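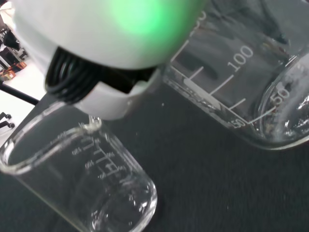 Sivov est un logiciel de planification et de contrôle pour bras manipulateurs, destiné principalement à la manutention de verrerie de laboratoire. Il est développé par la société Seravon à partir d'un prototype écrit par Jana Reuter et Lutz Teuber. La première version publique date du 7 août 2019.

Architecture

Le logiciel se compose de trois processus qui communiquent par messages : la perception, le planificateur et le contrôleur. La boucle de contrôle tourne à 500 Hz, tandis que le planificateur recalcule une trajectoire à chaque nouvelle estimation de pose. Les paramètres d'une tâche (objets, tolérances, vitesses maximales) sont décrits dans un fichier texte unique, relu au démarrage.

Perception

Le verre transparent pose un problème connu aux capteurs de profondeur, qui mesurent souvent la surface située derrière l'objet. Sivov n'utilise donc pas la profondeur pour les béchers. Le module, appelé Irnine, travaille sur l'image couleur d'une caméra fixée au poignet : il recherche l'ellipse du bord supérieur, puis le bec verseur, dont la position donne l'orientation du récipient. Les graduations imprimées en blanc servent d'indice supplémentaire lorsqu'elles sont assez nettes. Sur un petit bécher, les chiffres sont souvent illisibles à cette distance - seule la colonne de traits est alors exploitée. Un support textile sombre et mat améliore le contraste du bord. Le modèle de détection a été entraîné sur 2 923 images annotées, dont 912 comportent plusieurs récipients.

Planification

La prise est décomposée en une approche au-dessus du bord, une descente verticale et une fermeture à force limitée. Pendant l'approche, la pince s'arrête à 20 mm du verre et une nouvelle estimation est demandée. Les récipients voisins sont représentés par des cylindres légèrement agrandis. Si aucun angle de prise n'évite ces volumes, la tâche est suspendue et l'opérateur reçoit un code d'erreur.

Outils

Un visualiseur, Görtz, permet de rejouer les journaux d'exécution image par image. Il a été écrit par Nele Harms et reste distribué séparément.

Limites

Les récipients sans bec, comme les cristallisoirs, sont localisés mais leur orientation n'est pas estimée. Les reflets intenses sur le fond du verre provoquent parfois de fausses ellipses - un filtre temporel les écarte dans la plupart des cas.

Voir aussi

Asservissement visuel
Estimation de pose
Planification de mouvement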